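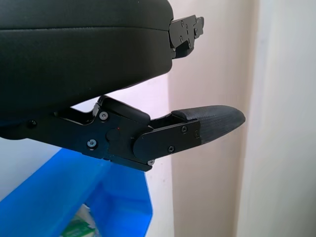
Hex tiles for a travelling campaign - fixed map or draw as you go?

Asked by Tarun Yadav in Maps and Terrain

Hi all! I'm about to start a wilderness campaign with my regular group (three players plus me) and I'm far too excited about it. The setting is a river valley called Gudeta, with a market town, Brekham, at the bottom end and a ruined monastery somewhere up in the hills. I've got 28 blank cardboard hexes, all cut and primed, and I want the table to fill up as the party explores.

What I can't decide is whether to paint the whole valley beforehand and lay the tiles face down, or shuffle a stack of mixed terrain and let them draw one each time they move. I love the idea of not knowing what's coming myself, but I tried it solo last night and got a swamp on top of a mountain, then a river that went nowhere. Has anyone made random tiles work over a long campaign? And how do you stop the rivers being daft?

3 answers

Answer 1 - marked as most helpful

Oh, please do the random stack, it's such good fun! I ran one all through last winter and my lot still talk about it. The trick for me was splitting the stack by height. I had lowland, hills and high ground in separate piles, and you could only draw from the pile you were in or the one next to it. That gets rid of your mountain swamp straight away (although a peat bog on a moor is a lovely thing, so don't throw the tile out).

For rivers, don't paint them on the tiles at all. I cut thin strips of blue felt and laid them along the edges between hexes once the tiles were down. A river on an edge can bend whichever way you like, and it gives you crossings to fight over. My rule was that it had to go downhill or stay level, and when it reached the end of the explored bit it just waited there until somebody walked further.

I'd fix three tiles in advance: Brekham, the monastery and one other place you're dying to use. Keep those to one side. Brekham starts on the table, and the monastery goes in the bottom third of the high ground pile so they can't trip over it in the first session. Everything else, let it fall where it falls.

Also, write on the backs in pencil! Ours had the date of discovery and whatever silly name the players gave it. Clekuvby was meant to be a nameless patch of wood and ended up being the most important place in the campaign - they built a house there.

Answer 2

I go the other way and paint the lot first. You can hint at things that way. If there's a volcano four hexes off, you want smoke on the horizon now, and you can't do that with a shuffled stack. Eledari, my last map, was all planned and they never guessed. Do seal your cardboard on both sides though or it'll curl.

Answer 3

28 is plenty. We used 15 and hardly got past the first forest.

Comments on Answer 1

Tarun Yadav: This is brilliant, thank you! Felt strips are going on the shopping list today. Did you let players draw the tile themselves or did you do it?

Reply: Players, always. Whoever was scouting drew it and put it down, and got to pick which way round it went. There was cheering.

Tarun Yadav: Right, sold. I'll pinch the smoke on the horizon for the monastery too, seeing as I'll know roughly which pile it's in.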